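Interview, 2023-08-27

Teófilo Puma looks after the shared equipment store at Hekumia, a study centre that lends teaching materials to classrooms and evening groups. The stock runs to 3,000 items. We spoke about one narrow part of it, the sand timers, and about how small glass objects should be stored, carried and checked.

Puma came to the work from a parts warehouse at Sundau, and he talks about timers much as he talked there about fittings. "A sand timer has two caps, a glass body, a neck and a charge of sand," he said. "Everything that goes wrong with it goes wrong at one of those places. If you know which, you know whether to keep it."

The commonest fault is at the neck. A grain larger than the rest lodges there and the flow slows or stops. Tapping the cap will usually free it. When the same timer has stopped three times, Puma withdraws it. He does not open timers, which are glued, and he has given up on suppliers who say theirs can be opened.

The second fault is drift. The centre tests each timer against a stopwatch in January, both ways up, and records both readings. "People are surprised that the two directions differ," Puma said. "The neck isn't symmetrical. On a five-minute timer I want both readings within ten seconds of 300. Outside that, it goes to the groups who only want something to look at while they take turns."

He is strict about the test surface. A shelf that slopes will change the reading, and so will one that shakes. His own bench is a slab on two brackets, fixed to an outside wall well away from the door.

Storage has changed twice since he arrived. The timers first lived in a compartment tray bought from Thaweesak, which held each one upright in its own slot. It protected the glass well and was hardly ever used as intended. Borrowers put timers back in the wrong slots or left the tray behind because it would not fit under an arm. After that came a lidded plastic box. It was easy to stack, but the timers slid from end to end whenever the box was lifted by one side, and two caps cracked in the first term.

The present arrangement is a canvas tote bag. Puma was against it at first. "A bag has no structure, and I thought the glass would knock together," he said. "It does, but lightly. The cloth gives, so the load settles into the bottom and stays there. In a hard box the timers pick up speed before they hit anything."

Breakages since the change have been fewer than he expected. He would not put a figure on it, as the number of loans also went down over the same period. What he will say is that the bags come back, which the tray did not always do.

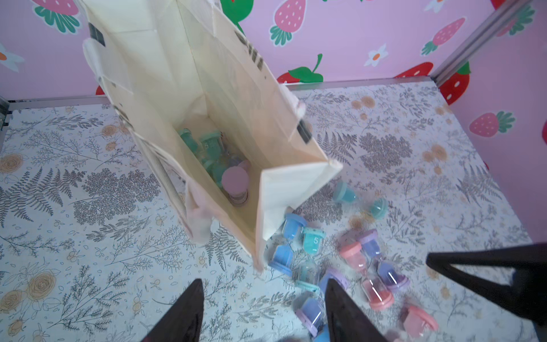

Unpacking is where he still sees bad practice. Reaching in for one timer at a time is slow, so most people tip the bag. Puma has no objection if the mouth is held low and the contents are allowed to slide out over the rim. Dropping them from table height is another matter. He also asks that the floor be clear of chair legs, as a timer that rolls into a metal leg tends to chip at the edge of the cap.

Colour helps with sorting, up to a point. Borrowers assume that each shade stands for a length of time, and across a whole store that cannot be relied on. One maker's blue is another maker's green. Puma tells staff to read the cap where there is a number and to run the timer where there is none.

For the return check he keeps a card by the bench: caps first, then glass, then one full turn. The wording was adapted from a sheet used at Zistholm, where the stock is larger and the checks are done in pairs. His version fits on one side and leaves a line at the bottom for remarks.

"Mostly they write 'fine'," he said. "I'd rather they wrote which one they turned."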